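Sarari Marine said in May that its new coastal cargo ship, the Brideo, will cut fuel use by 10 percent compared with the vessel it replaces on the Kuseseck run. The company has yet to show how it got that number.

The Brideo is built to carry 1,364 containers. Sarari's press notice calls it "a turning point for short-sea shipping" and credits a reshaped hull and a slower service speed. It doesn't say how much of the saving comes from each. Any ship burns less when it slows down, and the old one could have done that for free.

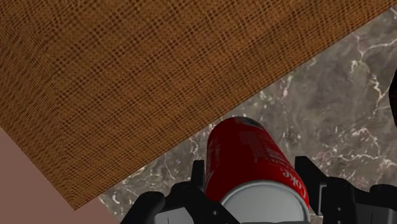
## Sea trials were short

The Tamura yard, which built the ship, ran trials over five days in calm water. Results were given to the owner but not released. A yard spokesperson said the figures were "in line with expectations" and would not say whose expectations those were, or how heavily the ship was loaded at the time.

Shippers who use the route have heard this sort of thing before. Sarari promised a similar saving from a propeller refit 8 years ago, and the fuel surcharge on the Kuseseck service went up the following winter. It has not come down.

The company says the surcharge will be "reviewed in light of operating experience." It gave no date for the review and did not say whether customers would see the results.

The Brideo is due to enter service once its crew has finished training. Port officials at Kuseseck say they are still waiting for a confirmed berthing schedule.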